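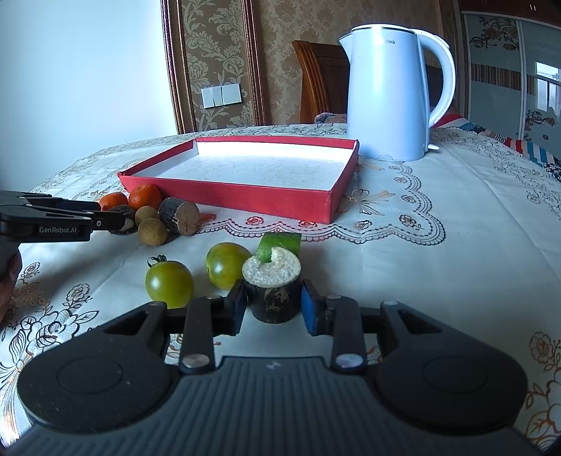

Figura 1. Pinça manual na etapa de separação, com hortícolas e frutas ao lado do tabuleiro vermelho.

Projetos > Automação > Casix > Relatório intercalar

3. Recolha de demonstrações

Autores: Vesela Krasniqi, Dušan Begović
Orientador: Radomir Petkov

A tarefa consiste em transferir peças de geometria variável para um tabuleiro de paredes baixas. Foram registadas 872 demonstrações, das quais 672 ficaram no conjunto de treino. As restantes foram excluídas por perda de seguimento ou por falha na sincronização dos registos.

O conjunto inclui peças cilíndricas de casca escura, tomates verde-amarelados e citrinos pequenos. As peças cortadas apresentam maior dificuldade: a face de corte é irregular e o ponto de contacto varia entre ensaios. A abertura inicial dos dedos foi fixada em 70 mm para todas as peças.

Cada demonstração foi segmentada em 3 fases: aproximação, preensão e deposição. A anotação foi feita no Domarow e revista por um segundo operador.

Falta repetir os ensaios com toalha lisa, previstos para outubro. O padrão floral da toalha atual será mantido como condição de comparação.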